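More grippers on the way for the Arnby room

We've finally got a number for the next round of hand-held grippers, and it's two. I'd asked for more, of course, but Glenys Bolger went through the quote from Olholm with me in March and we agreed that two now, with spare fingertips, beats a bigger order and an empty parts drawer. They should be here before the summer!
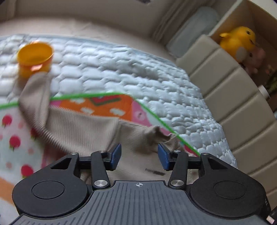 The spare fingertips were my one firm request. Pads are what we order most often, and last year almost all of our small parts money went on them, with screws a poor second. I've asked for the same blue rubber ones we use on cloth, so whoever is picking up a crumpled bit of knit on the quilted mattress cover won't have to get used to a new grip halfway through a job. Zindberg do a cheaper pad — Bevan Prendergast has the leaflet if you want a look — but it needs a different carrier, and that wipes out the saving.

Next on my list is soft stuff. We've 51 pounds left in the household pot, and I'd like it to go on blankets, cups and a few more plush toys. If you've got a favourite that's awkward to pick up, tell Syafiqah Pattinasarany before the end of the month and she'll add it to the order.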